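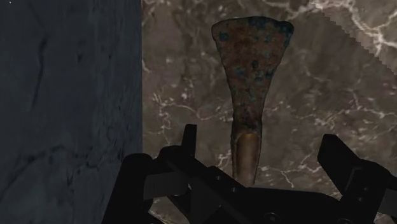 Figure 7.1 A corroded axe head close to the gripper fingers, in the simulated workcell.

Chapter 7
Choosing a Simulation Kit for Grasping Work

A small laboratory which wants to study grasping must usually decide about software before it decides about hardware. In this chapter we review one product, the Purnow tabletop kit from Imar, in the same way as a buyer would do it. The kit is sold as a package of rendered rooms, object models and task files. Our copy contained 116 object models, and 113 of them loaded without error on our machine. The other three needed a correction in the file paths, and the supplier sent it in January.

We ask first what the student can learn from the objects. An axe head with a wide blade and a narrow stem is a good teaching case. Where should the fingers close? The stem is easier to enclose, but the mass is distributed unevenly, and a grasp far from the center of mass allows the object to rotate. 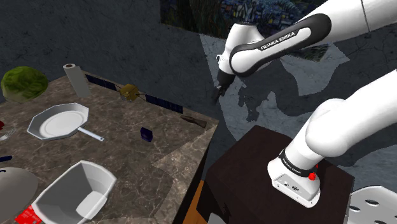

Figure 7.2 The arm over the workcell, gripper open, with mixed objects on the marble tabletop.

The second question is clutter. Many kits offer only cubes and cylinders on a bare plane. Purnow puts a head of lettuce, a frying pan and a toy satellite on the same table, and the planner must find a path between things of very different height. We consider this the strongest part of the kit — also the part where beginners lose the most time. The solar panels of the satellite are thin, and a coarse collision model will treat the space around them as solid.

7.1 Tools with handles 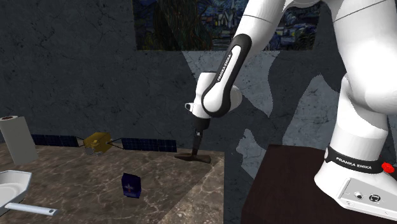 Source: Purnow kit, render by the Shemweta course group, Plastham. Retrieved 2018-04-23.

A hammer has a slender handle and a heavy head, so it repeats the problem of the axe head in a more familiar form. With the handle upright, the fingers can approach from above, and the wrist needs little rotation. Before you read Section 7.2, load the hammer task and write down the width of the gripper opening at 5 points of the approach. You will need these values when we compare the two contact models of the kit.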